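Key rack in shared office entry: how should keys be assigned and labeled?
Home > Community Help > Offices and Shared Rooms

Niilo Hakala
Our association rents an entry room in the Namness building. A white key rack with five hooks was recently mounted on the wall, and members hang keys wherever they please. Please advise on a fair system. I would also welcome advice on where to look when a key is dropped, as the room has a tiled floor and several pieces of furniture.
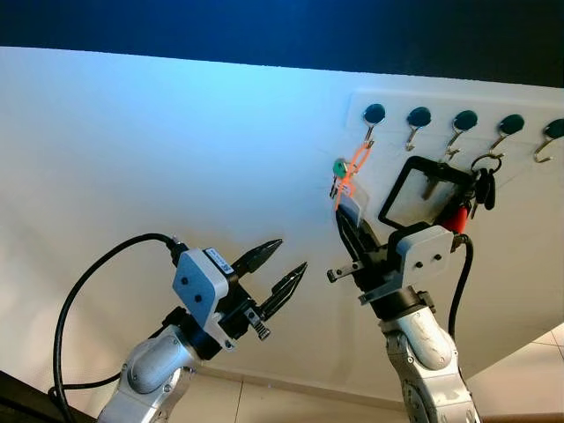
The key rack in the entry room, October.

Hilkka Pesonen
I would recommend that each hook be given one fixed purpose, with a written list kept at the front desk. Car keys should have a hook of their own - they are heavy and tangle with smaller sets. A key on a bright lanyard is easily recognized and may not need a label. Spare keys should be stored in a locked drawer.

With regard to dropped keys, gray tile is fairly forgiving.
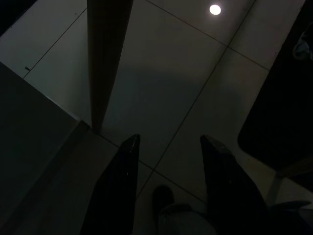
A flashlight held low along the floor will usually make the metal shine. Check the bases of table and chair legs first, then the grout lines, where a thin key can lie unnoticed.

Lutfa Sarkar
We use numbered tags from Mirent, 33 in total. Two have been lost in three years.

Kalevi Salminen
Same problem in our building. Following.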